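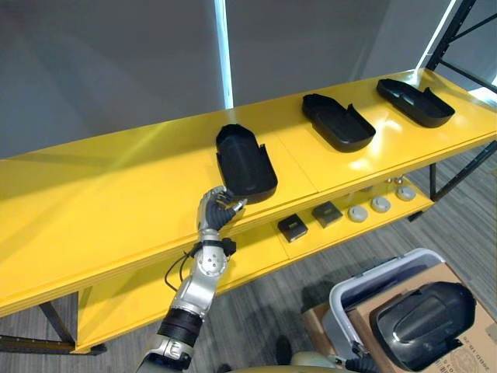

Search this site Search Clear

Filed under: Student Work > Shelving and Storage

Sorting Parts on a Two-Level Shelf

Our project looked at how small parts should be laid out for packing. We used a yellow shelf with an upper and a lower level. The black trays went on the upper level. The round gray discs and the square black blocks stayed on the lower one.
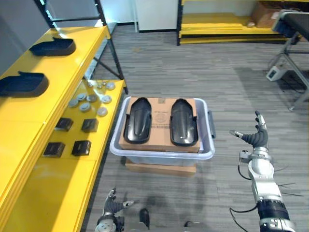 Packing starts from the Jatton list, which puts large items first. In the first plan all the parts shared one level, and a full round took 460 seconds. With two levels it took 355. Most of the difference came from the discs, which are hard to find among bigger parts. We did 3 rounds with each plan.
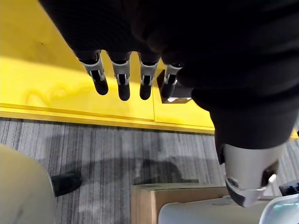
Hämmerli asked in the review whether the blocks could have a row of their own near the front edge. We did not test that.

Related projects
Labels for the Nurkholm store room
Bin sizes compared, part 2
Skornitz shelf repair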